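Jestholm shared kitchen: where we are as of July 19, 2009

Hello again to everyone at the Punari fund! I promised you a proper update on the kitchen and I'm a bit behind with it, sorry.
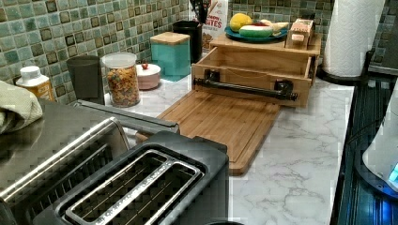

So, the money first. You gave us 3,000 in March and there's 600 left. Most of it went on the counter and the plumbing under it (the plumbing was worse than Dusby told us when they came to quote, but they did stick to their price, which I was very glad of). The backsplash tiles in sea green and teal stayed, and I'm so happy we didn't rip them out. They look great with the white counter and its gray veining.

The breakfast corner is the part people use most. We've got two toasters going now, a stainless steel one and a black one, and the line on weekday mornings has pretty much gone away. Cereal gets poured into a clear jar with a lid where we can manage it, though boxes still creep back in behind the utensil holder. The bamboo cutting board lives flat on the counter too. I had wanted it stored upright, but people kept getting it out and leaving it there, and after a few weeks I gave up!

We have 39 households signed up, up a little from spring. Cleaning is the weak spot. Towels get dropped wherever there's room, including on the toasters, and I'd like to put up a rail with hooks before the fall. Crumb trays are supposed to be emptied on Fridays and mostly are.

Still to do with what's left:

Towel rail and hooks
A second outlet by the corner (Ugwu Electric is quoting, I've chased them twice)
3 more canisters with tight lids, for flour, rice and sugar

The outlet worries me a little. If the quote comes in high I'd rather drop the canisters than ask you for more, but please tell me if you see it differently. I'll send the receipts separately, they're in an envelope on my desk and I need to copy the faded ones first.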